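**Demonstration gathering** (at Simau we mostly just say "demos") is the part of robot learning where a person does a task through the robot, over and over, so a learning system has something to copy. I wrote the first version of this entry in August and keep adding to it, so forgive the lumps!

## What counts as an example

One example, or episode, is a single attempt from start to finish, with the camera views and arm positions saved together. Our desktop computer set has 1,093 episodes that made it through review. We recorded 1,300, and the rest went out for boring reasons like a dropped recording or an operator starting before the arms had settled.

Computer cases are a wonderful, maddening subject. Cables droop wherever they like, the sheet metal throws glare back at the wrist cameras, and there's very little room for fingers once you get in near the board. 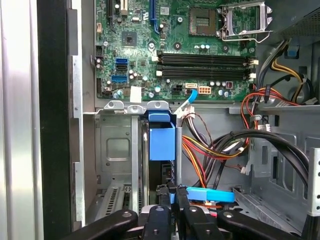

*Gripper fingers at an open desktop case, with the CPU socket and memory slots empty.*

So-yul Koo wrote our rule on variety, and I still think it's the best thing in the handbook — move something between episodes, even if it's only a cable. A system that has seen the same blue SATA cable lying in the same spot 30 times in a row learns the spot and ignores the cable. (Ask me how the Drirmont set went. Or please don't.)

## Labels

Each episode gets a short sentence in plain words, such as "unplug the light blue cable." Kátia Nogueira and I disagree about whether the operator should write it or someone watching later. Operators know what they meant to do; watchers write what happened. Right now we keep both, and the mismatches are great fun to read.

## Failed attempts

Older sets threw these out. We save them in a separate folder, marked with the moment things went wrong, and Inese Siliņa uses them for training the recovery moves.

## See also

- Teleoperation
- Wrist cameras
- Darnitska cable set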